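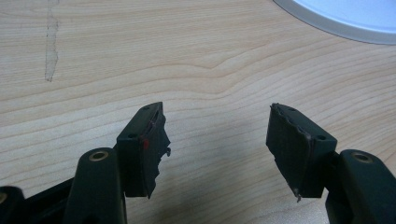

Gripper open over the bench top, both rubber pads torn along their edges.

From: Chun-yin Liu
To: Sevska list
Date: 5 August 2024
Subject: Re: Re: chores, and what counts as "can do"

On the Kanaujia thread, someone wrote:

> The question was whether a machine can put a kitchen or a small
> workshop straight yet. I keep seeing clips that say yes. Ours clears a
> table if the table is the one it was trained on. What is your success
> rate on hand tools, and do you count a try where the tool is picked up
> but held badly? We stopped counting those in February and our numbers
> looked a good deal worse afterwards.

We do count them, but in a separate column, and I think everyone on this list should. For the tool-tidying task our policy gets 88 per cent on "object leaves the table" and 70 per cent on "object ends up in the right slot, right way round". The second figure is the one a person in a workshop would care about. A screwdriver put in the rack handle down has to be moved again by hand.

The difference between the two comes almost wholly from the grasp. Plates and tubs are forgiving. You can take the rim anywhere and the thing still goes on the pile. A turned wooden handle is round, it tapers, and it gives flat pads two narrow lines of contact. If the pads close a little off centre the handle rolls, the shaft swings, and the arm then carries a tool whose angle it has guessed wrongly.

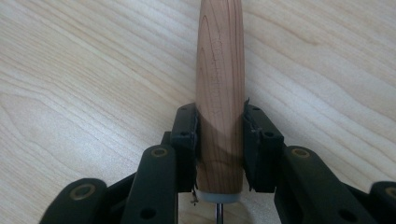
When the handle is held across its lower part, close to the collar, the shaft tends to stay in line and placing it is easy. Held near the top, the same tool tips under any sideways load. We now ask the people collecting demonstrations to grip low on purpose, and to let go and start again if the tool turns. Before that rule the data held both kinds of grasp and the policy copied both.

Pad wear is the other item, and I have not seen it reported properly by anyone. Rubber frays at the edges first and the loose flaps fold into the grip. The next closure is then on a different surface from the last. Skesitz log pad changes with the run number, and I would like to see that copied. We had been changing ours by eye, so I can't tell you how much of the missing 30 per cent is down to it.

As for the wider question, my answer for the shop floor is "yes, with a fixture". Give the machine a tray with known slots and tools laid flat and it will do the job all day, slowly. For the home I would say no. Nearly every chore has a step like the screwdriver one, where picking up is easy and the hold decides what happens next, and a person corrects the hold in the fingers without looking. A gripper with two fingers has to put the tool down and try again. Ours allows 3 retries and then stops and waits for someone.

If the Flasix people are reading, please post your pad material and closing force with the results table. Without them I can't compare your rate with ours.

Chun-yin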